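Husport furniture maker to reopen upholstery workshop after winter closure

Posted 12th March
By Corentin Carré

The upholstery workshop at Tronudwood, the furniture maker on the east side of Husport, will start taking orders again next week, the company has confirmed. The workshop has been closed since the end of last year, when part of the roof let in rain during a storm and the cutting room had to be cleared.

Solange Le Goff, who runs the workshop, said the roof has been replaced over the cutting room and the sewing floor. The old skylights are gone and the wiring above the benches is new. Work on the storeroom at the back will go on into the spring, but customers will not be affected by it.

"We have lost a winter, and winter is when people want their chairs done," she said. "There is a waiting list and we will go through it in the order people signed up. I can't move anyone forward, and I have been asked."

The workshop employs 21 people. Most of them were moved to the company's frame shop during the closure, where they sanded and finished dining chairs. Two took jobs elsewhere and will be replaced. Le Goff said she would like to hire sewers with experience but is ready to train people who have none, and that the first training places will be offered in September.

Orders that were already in the building when the storm hit were the first concern. According to the company, 4 sofas were damaged badly enough that the padding had to be stripped out and thrown away. Their owners were called the same week and offered either a full rebuild or their money back. All of them chose the rebuild. The last of those sofas was delivered in February.

Gaspard Aubert owns one of them. He had sent in a three-seat sofa that came from his grandparents' house and expected to have it home for the holidays.

"I had a phone call, and then a second one to ask if I was sitting down," he said. "The frame was fine. It took longer than I wanted, but they kept me informed and the price stayed where it was."

The closure also put a stop to the repair counter, where people could bring in cushions, dining seats and small quilts without an appointment. It will be open again on weekday mornings. Bigger jobs still need a visit or a set of measurements first, and the company asks customers to write down the width of their front door as well as the size of the furniture.

Prices will go up slightly. Gaëtan Pichon, who handles purchasing, put this down to the cost of foam and batting, which he said has risen with every delivery since last summer. Thread and webbing have stayed much the same. Anyone already on the waiting list will pay the price they were quoted.

Pichon has also changed where the company buys its fabric. Until last year most of it came from a single supplier, Wutik. That firm will still provide the heavy weaves used on sofas, but lighter cloth and quilted covers will now come from Delaunay, a family business that moved into the old dairy building two years ago.

Sylvain Delaunay said the contract is the largest his company has signed. It covers plain and quilted cloth in dark colors - mostly grays, blues and a brown - and runs through the end of next year. He plans to add a second shift on the quilting machines if the orders come in as expected.

"Diamond stitching is most of what people ask us for," he said. "It wears well and it hides a lot. We tried a wave pattern and sold hardly any of it."

The town has given Tronudwood permission to use the lot on its north side for deliveries while the storeroom is being finished. Trucks will come in from the mill road and will not be allowed to wait there before seven in the morning. Neighbors had complained in the fall about engines running outside their windows, and the limit was written into the permit after two of them spoke at the January meeting. Le Goff said the drivers have been told.

There will be no opening event. The company had thought about holding one and decided that the time was better spent on the waiting list. Visitors who want to see the new cutting room can ask at the counter, and someone will take them through if the benches are not busy.

Old fabric sample books that were kept upstairs and stayed out of the rain will be given to the sewing class at the community center. The rest are on a table by the front entrance and are free to anyone who wants them.

The repair counter can be reached by phone on extension 1218. Messages left during the closure have been saved, and the company says there is no need to call again.

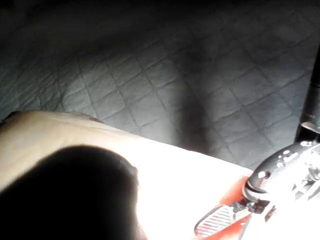

Also in local news

Bridge work on the mill road has been put back until the river drops. The single lane and the temporary lights will stay in place, and buses will keep to the longer route past the school.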